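Marion Guthrie starts with the pens. I had come to Clomside to ask her about desks in general, how people who work at home or in shared rooms might keep them clear, and before I had my coat off she was telling me about the drawer she emptied in July.

"There were 158 pens in it," she says, laughing. "One drawer! And I'd gone out and bought another pack that same month because I couldn't find one that wrote."

She has spent 12 years helping people sort out their work spaces, first at an insurance office in Plindau and then on her own, and she is very good company (she made us tea twice and forgot to drink hers both times). Her first piece of advice is to take everything off the table and leave it off for a whole evening.
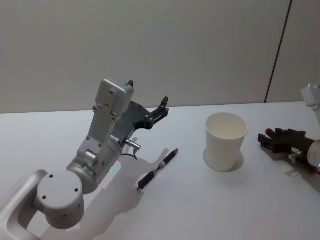 "People get nervous when I say that," she goes on. "They think I'm going to make them live like monks. I only want them to sit down in front of a clean top once and see how much room they own. Then we put things back, one at a time, and I ask them to tell me what each thing is for."

What goes back first, nearly always, is something to write with and something to keep it in. Marion doesn't care for the big desk organizers with all the little compartments. She had one from Zendel years ago, a handsome thing, and it filled up with paper clips and old stamps until she gave it to her sister. A plain cup does the job, she says, and when it's full you stop.

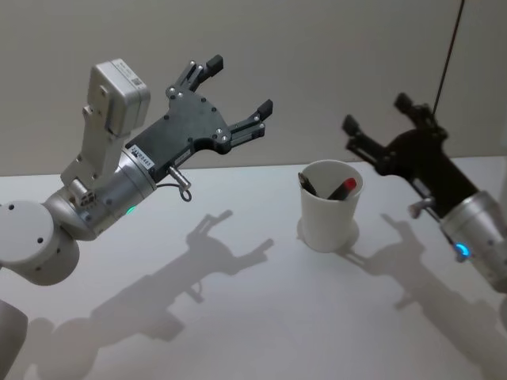
"Two or three in the cup, and I mean ones you like," she says. "Try them on an envelope first. If you have to scribble circles to get it going, out it goes, I don't care who gave it to you."

The harder part is getting people to put the pen back, and she admits she's no saint about it herself. You take a phone call, you write down a number, you wander off to look for the calendar, and by suppertime there's a pen on the desk, another by the stove and a third in your hair.
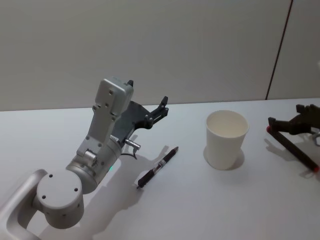
Pens are the first thing to drift, in her experience, and the rest follows along behind them, the receipts and the reading glasses and the mail. She keeps an eye on them for that reason. A black one lying at a slant on a white table, all by itself, is the kind of thing she can spot from a doorway, and she'll pick it up on her way past without breaking off what she's saying. "My husband calls it patrolling," she says.
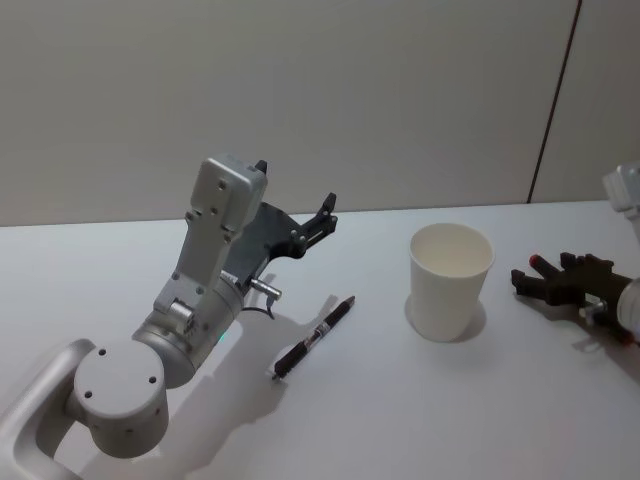

A pen with a black clip and a small red band, lying on the white tabletop.

I asked whether the color of the table matters, and she thought about that for quite a while. She likes a pale one. Her old desk, bought from Esposito when she was first married, was dark walnut, and a thing could sit on it for a week before she noticed. "I loved that desk, I did, but it hid everything from me," she says. It's in the spare room now with the sewing machine on it, and she offered to show me on the way out.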